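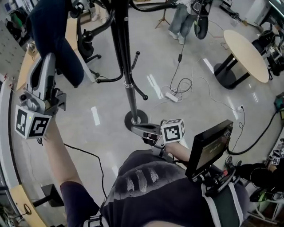 5 min read

Home Diary Letters Garden Search

June, late evening

I have a cup of tea going cold next to me and the window open, and I meant to go to bed an hour ago, but I want to get today down while I still have it. It was a coat stand day. I know how that sounds. There are days that get swallowed by one object, and today it was the black metal coat stand, which has been with me for 17 years and four addresses and has now, I think, found the place where it will stay.

I bought it when I first moved to Fulldale, from the shop on Bindimari Street that sold lamps and mirrors and a few sad rugs and closed down the winter after. I had one coat at the time. It was a green Leblanc with a lining that had gone at the armpit, and I carried the stand home on the number 46 bus with the hooks sticking up over the back of the seat like a small tree, and a man behind me hung his hat on it for three stops. He took it off again very politely when he got up. I have told that story so many times that Gunnlaugur now tells it for me when I get as far as the word bus.

Anyway, the room. We have been at the big room for most of a week now and it is finally starting to look like a place where somebody might do some work. The floor came up beautifully. I had my doubts about a gray floor, I thought it would feel like a parking garage, but polished like that it takes the light in a soft way and I have stopped minding it. My mother would have put a rug down within the hour. I may still put a rug down. I have one rolled up in the hall with a Prurnitz label on the back that I have been saving for something, and every time I walk past it I give it a little kick with the side of my foot to remind it that its time will come.

The desk is along the side, and there it stays, I've decided. We had it under the window first, and Gunnlaugur said what he always says, that you'll look out and never do a thing, and I said that was rather the idea. But it was too hot there by the middle of the afternoon and the light wood was going to fade, I could tell, the way the old bookcase faded with the ghosts of the books left on it. So along the side it went. I like the white edge on it more than I did in the shop. It looks crisp, like a turned-down sheet.

Then the chairs, which is where I lost most of the morning. The black office chair has the five-spoke base that catches my toes at least once a day, and I would have passed it on years ago if it weren't the only one my back agrees with. I've tried it in every corner of that room. It wants to be somewhere in the middle and I want it tucked in, and so far the chair is winning. The navy one I love without any reservation. I sat in it to eat my sandwich and didn't get up again for a good while, and I thought about nothing, and it was lovely!

And the coat stand went in the middle of the floor. I only put it there to be out of the way while we decided about everything else, and of course the middle of the floor is the one spot where a coat stand can't be out of the way of anything. All day we walked around it. I said excuse me to it once. But seeing it out in the open like that, with space on every side, I looked at it properly for the first time in years, and I got rather fond and foolish about it. It has a round black base, heavy enough that I have never once had it go over, even in the flat on the hill where the floor ran downhill toward the bathroom. Near the bottom of the pole there's a silver collar, and I had completely forgotten that collar existed. It's been buried in boots and umbrellas and shopping bags for so long. I got down on my knees with a cloth and gave it a rub, and stayed down there a bit longer than I needed to, partly for the collar and partly because getting up is more of a project than it used to be.

The hooks are the best of it, though. They curve outward with a little ball at each tip, so nothing ever got a hole poked in it, and I remember that's what sold me. The woman in the shop took off her own cardigan to show me. She said a bad hook will ruin a good collar and you won't notice till spring. I have repeated that to people as if it were my own wisdom. I think about her sometimes. She had a very loud laugh and kept the money in a cookie tin, and when I asked if she would take a bit off the price she laughed so hard that I paid the full amount and thanked her.

I tried to remember everything those hooks have held. The green coat, naturally. Then my father's raincoat for a year after he died, because I couldn't think where else it should be, and then one morning I could, and I gave it to Gunnlaugur, who is the same width across the shoulders and who wore it until the pockets went. The dog's leash. A bag of onions, once, for a whole winter, and it was a very good place for onions. Rehema Mussa's wedding hat, which she left with me so that her sister wouldn't see it, and which I tried on in front of the bathroom mirror every single evening until she came and picked it up. I have never told her. It was a magnificent hat.

Rehema called this afternoon, in fact, right when I was in the thick of it, to ask whether I still had her big serving dish. I do. I found it the day before yesterday in a box marked BATHROOM, wrapped in a tablecloth. We talked far too long, and I paced around the room with the phone the way I do, and when she asked what I was doing I said I was trying to find a home for the coat stand, and she said, oh, the one with the onions. So that's how it's remembered! She thinks it ought to go right inside the door, on the left, so that you can reach it without taking a step. I said the light switch is on the left. She said then on the right, obviously, and that she had to go, there was something on the stove.

On the right it is, then, or it will be tomorrow. I want to look at it once more in the morning light before I commit. There's a bit of wall there that's no use for anything else, too narrow for a shelf and too wide to leave alone, and I think the stand will fit with enough room for a person in a big winter coat to get by. Gunnlaugur measured with his arms, the way he measures everything, and pronounced it fine. His arms have been wrong before - the wardrobe, the garden gate - but I have a feeling about this one.

What's left on the list, so I don't lie awake with it. The cables need seeing to. I keep saying I'll get some of those clips and then I come home from the hardware store with lightbulbs and a plant. The floor by the desk needs clearing, so I can stretch my legs out. I would like to go over the whole floor with the soft mop again when we're done, with just warm water, no soap, as the man told us. The old padlock from the bike shed still opens on 2244, I tried it on a whim, and I'm putting the number here for the day I forget it. And the curtains. I'm not going to think about the curtains tonight.

I had supper late, eggs and the end of the bread, and ate it standing up at the counter like a teenager. My knees are complaining and there is black polish under my fingernails that won't come out. Gunnlaugur went home with the rest of the plum cake, which I had been hoping to keep for breakfast, but he carried both ends of the desk more or less by himself, so he can have the cake. I'll make another at the weekend if the plums hold.

It has started raining a little. I can hear it on the gutter outside and smell it too, that dusty smell when it's been dry so long. My good coat is over the back of a kitchen chair, where it has been all week, poor thing. Tomorrow it gets its hook back. I've already picked which one, the one facing the door.

Must remember to bring the dish over to Rehema.

Contact Copyright, all diary pages and letters Back to top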